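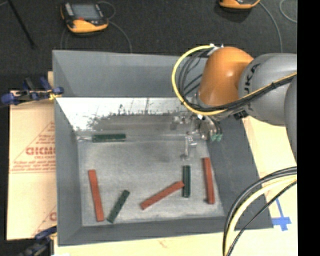
Flullier is hiring two part-time block sorters for the returns room at our Plenderthorpe warehouse. We rent out building block sets to preschools, libraries and after-school programs, and every set that comes back has to be emptied, checked, cleaned and packed again before it can go out. The blocks get tipped into gray bins with sloping sides, and they land every which way, the long red ones lying in with the shorter dark green ones. Your job is to take them from there to a full, clean set on the shelf.

We have 3,755 blocks in circulation at the moment, and January is the busiest month for returns.

## What you will do

- Empty returned sets into a bin and check the contents against the packing card
- Sort blocks by color and length
- Look over each block for cracks, chips and rough edges, and set damaged ones aside
- Wipe down blocks and leave them on the drying rack
- Repack sets, label them and put them on the right shelf
- Wipe out the bins at the end of the shift

Damaged blocks go to Thanasis Gkikas at the repair bench. You won't be expected to do any sanding or painting.

## Hours and pay

The job is 30 hours a week. Shifts start at 7:30 a.m. and there is no evening work. The warehouse is closed on Sunday. Pay is hourly, and the rate is the same for both positions. We will give you the figure when we call, before you come in for an interview. Training is paid.

## What we need from you

You should be able to lift 40 pounds and stand for most of a shift. You need to tell red from green reliably under indoor lighting. You also need to read a packing card in English and write a short, legible note when a set comes back incomplete.

Warehouse experience is useful but we don't require it. Closed-toe shoes are required. We supply gloves and aprons.

## Getting here

The returns room is on the ground floor, next to the Trurnen loading dock. Parking is free, and there is a bike rack by the side door.

## How to apply

Send a short letter and the name of one reference to Ardalan Nikzad, returns supervisor, or leave them at the front desk. Please say which day you could start. If you have worked for us before, include the months you were here. Interviews take almost an hour and include a short sorting task.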